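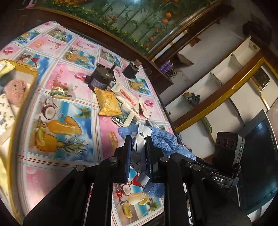
Foil wrapper and towel on the fruit tablecloth.

5 July 2022

Cleat bench. Carrying on with the Sorkville away pairs, soleplate separation at the toe again. Same place as last month, just behind the front stud, inside edge. Left boots worse than right on most of them. Didn't write down who plays where so can't say if that's the wingers or what. Ask for a position list next time they drop a bag off.

Job 781 first (white pair, synthetic upper, molded plate). Old glue came off in sheets, very little stuck to the plate side, nearly all of it on the upper. So the plate was never keyed properly at the factory, or there's release agent still on it. Wiped with solvent, waited, wiped again. Rag came up gray both times.

Roughed the plate on the Grindeck with the finer belt. Too fast – glazed the plastic at the heel before I noticed. Dropped the speed to 2 on the dial and it cut clean after that. NOTE for everyone: dial at 2 for plates, never higher, and keep it moving. If it smells sweet you're melting it. The glazed patch I did over by hand with paper on a block, took forever.

Glue: stayed with the Malý contact, thin coat each side, let it go dull, second coat on the plate only. Second coat soaked in less than I expected. Heated both faces with the gun on low, pressed toe first, rolled back to the heel. Toe sat down well. Slight gap at the arch on the left, clamped with the curved last and a strip of inner tube. Leave overnight, don't anybody undo it to look.

Flex rig. The test boot from last week finally gave up, went over 1300 bends before the toe opened. The factory bond on its partner went much sooner but I wasn't in the room and the counter had been knocked, so no number for that one. Annoying. Counter is now taped down. Would like to rerun with a fresh pair but we don't have a fresh pair, and nobody is going to give us new boots to break. Maybe the lost property box at Sevow after the season starts.

Failure on ours was in the glue layer and not at the plate, stringy, bits on both sides. I take that as good. Means the roughing is doing it's job and the adhesive is what we're limited by. Could try the two-part stuff but it goes stiff and the players moan about stiff toes already.

Stud threads. Soft ground pair from the Sevow keeper, 13 mm studs in the heel, one insert spinning in the plate. Tried to pull the stud with the key – whole insert turned with it. Drilled a tiny hole in the plate next to the insert, pinned it with a cut-off brad, backed the stud out that way. Ugly but the hole will be under the stud flange. New insert goes in with epoxy tomorrow, after degreasing. Other inserts have rust in them. Ran the tap through, cleared fine, bit of grease on each before the studs go back. They must be putting these away wet, will put a note in the bag AGAIN. Newspaper, not the radiator.

Stitching on the tongue of the same pair also gone on one side. Out of white thread in the right weight, used gray. Doesn't show under the lace.

Things that didn't work:
– Tried skipping the heat step on a scrap plate. Peeled by hand, no effort at all. Heat step stays.
– Clamping with the flat plates. Leaves a dent in the toe box. Use the last.
– Cleaning old glue with the crepe block on knit uppers. Pulls the yarn. Fine on smooth synthetic.

Water soak. Put the scrap bond samples in the tub at lunch, weighted down with the old keeper's glove full of washers. Take out tomorrow, peel by hand first, then the spring scale if it's back from wherever it is. Who has the spring scale.

Turf shoes for the Sorkville juniors not started. Looked at them only. Rubber nubs worn flat under the ball of the foot, uppers fine. Not sure it's worth it, a resole costs us more time than the shoes cost new. Will ring and ask if they want them done anyway or just want the laces and insoles for spares.

Order: contact adhesive (last tin is under half), belts for the Grindeck fine AND medium, white thread, heel inserts, brads. Check if the supplier still does the short studs in aluminum, the catalog page has gone missing.

Tomorrow – unclamp 781, trim squeeze-out with the hooked blade, insert on the keeper boot, samples out of tub. Rig gets the belt tension looked at before anything else goes on it, it was squeeking near the end of the run.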